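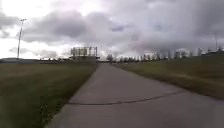
Went for the long walk. Everyone at work has been going on about the long walk. Sosina Negussie does it before breakfast, which tells you what you need to know about Sosina Negussie.

It's a path. It goes straight. Then, for variety, it carries on going straight. I'd been promised it would clear my head and I can report that by the 30 minute mark there was nothing left in there at all.

Grass on the left, grass on the right. Tekle asked me later which side was better and I'm sorry to say I had an opinion. (Right. It's got a bit of a slope to it.)

There was also a crack. I stood and looked at the crack for a while. Long, dark, slightly wavy, goes up a bit at one end. Best thing for miles – I may go back and visit.

The sky was doing what it has done since October.
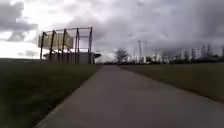

Anyway, then you get the big metal frame up on the grass with the cream sheet across part of it, and after all that path it's like arriving in Las Vegas. Posts! A beam! I got quite worked up.

Low grey building underneath. I'd spent the whole way there deciding it would sell tea. Didn't get as far as finding out, my left boot had started rubbing and I turned round in a mood.

Mekdes says the stretch out by Jatville is prettier. Mekdes has also never once been on time for a walk, so I'll believe it when she's standing on it.

Home now. Sock off. Blister the size of a broad bean. Same again tomorrow, apparently, I've told Sosina 7 and she's already sent a thumbs up.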